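Home Stories Essays Archive About
Search this site Go

The Drive Bay

March 21, 2026

Girnau took in old office computers from all over Grustville and sold them again in pieces. In February a school board sent 180 towers on pallets. I had the bench by the loading door, and the owner told me I would be sharing the work with Lobo.

Lobo was an arm from Histumeck with black fingers and a small camera near the wrist. It worked in a bay with ribbed metal walls. My part was to take off the side panels and pull the memory. Lobo was supposed to do the rest.

"Can it?" I asked.

"That's what we're paying to find out," the owner said.

On the first morning it went in over the motherboard and stopped above the drive carrier. The blue handle was right under it. So were the black cables, a power plug with its coloured wires, and a flat blue data cable. I could have had the drive out before my coffee got cold. Lobo waited, moved a little to the left, and waited again.

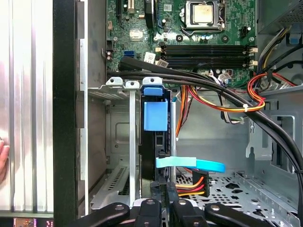 The second week

By then it could pull a drive if the cables were out of the way. I started tucking them back before I slid the tower in. I didn't mention this to anyone, and the score on the office whiteboard went up to 70 percent.

The owner was pleased. He asked me what I thought.

"It's good at the latch," I said. "It's bad at wires."

"Wires are most of a computer."

"Yes."

He went and looked through the door of the bay for a while. Lobo was at the front of a Dell with the power supply on one side and the blue caddy beside it. The slots were empty because I had emptied them.

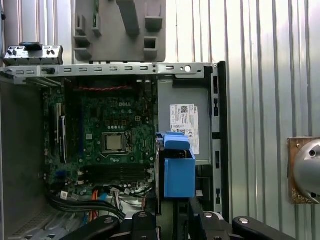

2 min read

That night I stayed late and did a tower my own way, with my eyes shut. My thumb found the latch. My other hand had already moved the cables, and I couldn't have said when I decided to move them. I tried to write it down for the Histumeck technician and got as far as "push the cables over." She wrote back and asked how far. I told her until they stop being in the way.

On the last day of the pallets I left the cables as they were. Lobo went in, touched one, and backed out. It went in again lower down, with one finger first, and held the bundle aside. The drive came up halfway and stuck. I reached in and freed it.

The owner asked who should get the credit for that one on the whiteboard. I said to put it down as half.

He didn't have a column for half, so he drew one.

More short fiction
The Folding Table
Night Shift at the Laundry
A Dishwasher in Three Parts
Stories under 1,000 words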